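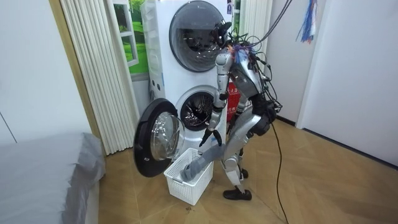
The Level at Roltthorpe

Adhiambo Nyamweya read the gauge at six each morning and wrote the figure in the book. On 24th March the figure was 382. It had been 382 the day before.

She cleaned the float, checked the chain for slack and read it again. The river at Roltthorpe falls in dry weather by a small amount each day. It had not rained since the weekend before last. She wrote 382 and added a query mark in pencil.

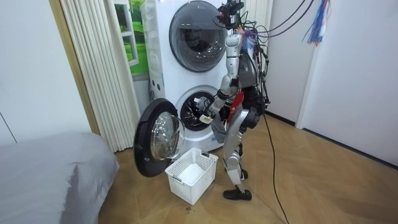
Washing day, lower machine open.

Wilmer Benavides rang from the Jodov weir at 21 minutes past seven. His level was down by four.

"Then yours is stuck," he said.

"I have had it apart."

"Have it apart again."

She took the staff down the steps and measured by hand from the brass bolt in the wall. The staff agreed with the gauge. The bolt had been set by Ulises Usuga, who kept the book before her, and his method was given inside the cover: three readings, discard none, enter the middle one. She took three readings. They were the same. 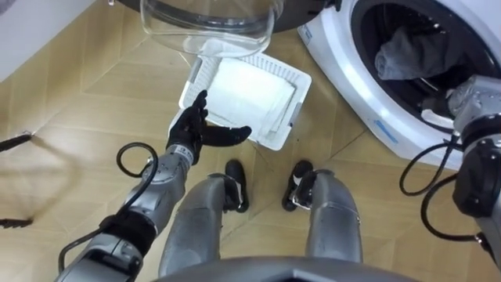

By noon she had walked 200 paces upstream with the staff and found the bank dry where it should have been dry, with the old tide of twigs well above the water. Downstream it was the same. Only at the bolt did the river stand where it had stood on Sunday.

She went back to the hut and turned to the previous June. Usuga had entered one figure for nine days running. Beside the last he had written, in ink, "Correct."

Adhiambo rubbed out the query mark. She wound the clock and set out the book for the morning.

Search stories
Enter keyword

Recent stories
The Trirkia Ferry
Two Keys for Londoño
Abelardo Arboleda Sells the Scales
A Short Survey of the Hill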